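Selley open day, the chair demo

October
Posted by mavis_strickland
1 min read

Went to the Selley open day, hall 2. Arm has the office chair by the top of the backrest, hooked from underneath. Anyone else go?

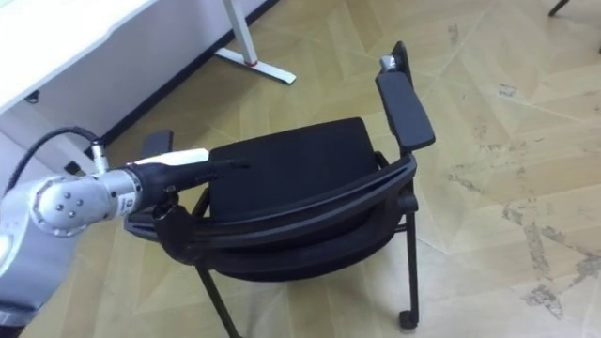
Replies

doucet_fan: yep, caught the 2:30 one. Liked it way more than the Westeck booth. Queue was nuts tho, ticket 84

zultstead71: dont get the fuss. Its a chair with a wheel on it. My kid can push that

mavis_strickland: your kid can see the desk leg coming. Try writing code for it

zultstead71: fine but why grab the back rail and not the armrest

doucet_fan: guide said armrests wobble. Rail is one solid curve, hook gets under it

gripe43: disagree, hook is a bad choice. No good for a stool. Id want proper fingers

mavis_strickland: for stools sure. They said offices first, stools later. Wish they'd let us ask more qestions, 10 min and out

gripe43: same. Going again next month if theres parking

Contact | Copyright Zultstead Forums | Back to top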